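From: Sławomir Szewczyk
To: blocks-and-bricks list
Subject: Re: [blocks] Sorting mixed alphabet sets, which feature first?

Costel Grgić wrote:

> I have taken on the wooden alphabet blocks from the Zandcombe toy
> library, 133 of them in one crate. They come from at least two
> makers and possibly more. I started by sorting on letter, which
> was a mistake, as I now have a heap of As that don't match each
> other and no idea which set any of them belongs to.
>
> Is there an agreed order for doing this? Also, what are people
> using to clean the printed faces? I tried a damp cloth on one and
> stopped when the cloth came up pink.
>
> Costel

Costel,

There is no agreed order that I know of. I sort on border first, then panel colour, then lettering, and leave the letter itself until last. The letter tells you what is missing from a set once you have a set. Before that it tells you very little.

On the cleaning: stop using water on anything with red ink until you have tested it. Pink on the cloth means the varnish has gone or there never was any. I use a dry, soft brush on the printed faces and a barely damp cotton bud on bare wood only, working along the grain. Dry the block on its side on a rack, not on a radiator. End grain moves more than you would expect at this size and the print cracks along with it.

For the record card I note the following for each block.

1. Border. Colour, whether it runs round all four sides, and thick or thin. Measure the width at the middle of a side. The corners wear first and will give you a false reading.

2. Panel. Colour of the ground inside the border. Compare under the same lamp every time. Two pale blues that look alike on Sunday afternoon may not look alike at night.

3. Letter. Case, colour, serif or plain. On a serif A look at the two diagonals: the right stroke should be the heavy one. Note any light outline between the letter and the ground. It may be part of the design or it may be poor registration, and you will need several blocks from the same set to tell which.

4. Other faces. Write down what is there even if it is too faint to read. "Faint dark marks, top" is a perfectly good entry. Do not guess at a picture from the edge of one.

5. Wood and corners. Bare or painted edges, sharp or rounded. Rounded corners may be original or may be wear, so compare all eight on the same block before deciding.

Store by set number once the card is written. I use shallow trays, 21 blocks to a tray, letter side up, with a sheet of plain paper between trays. My register stands at 2,894 entries and the only ones I regret are the early ones where I wrote "red A" and nothing else.

The Treltero spreadsheet that was passed round here in June has columns for items 1 to 3 but not for 4 or 5. Add them before you start. Dudek's version has them but puts the border and panel in one field, so you can't sort on either.

If you photograph as you go, keep the lamp low and to one side and watch for glare on the table. A varnished top will throw back far more light than the block does, and the camera then exposes for the table. A matt board underneath helps.

An A with a thick red-orange border would go on the card as: border red-orange, thick, four sides; panel pale light blue; letter red capital, bold serif, white outline in places; top cream to off-white, faint marks, not legible; left edge bare pale wood; corners rounded.
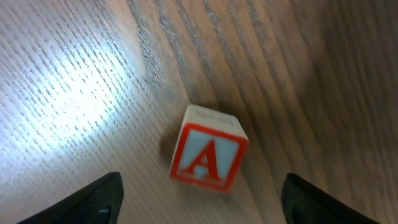 6. Odd blocks. Anything that fits no set after two passes goes in a separate tray marked with the crate it came from. Don't force it into the nearest match. I have a spare tray in the Premuvmont size if you want it, postage only.

Sławomir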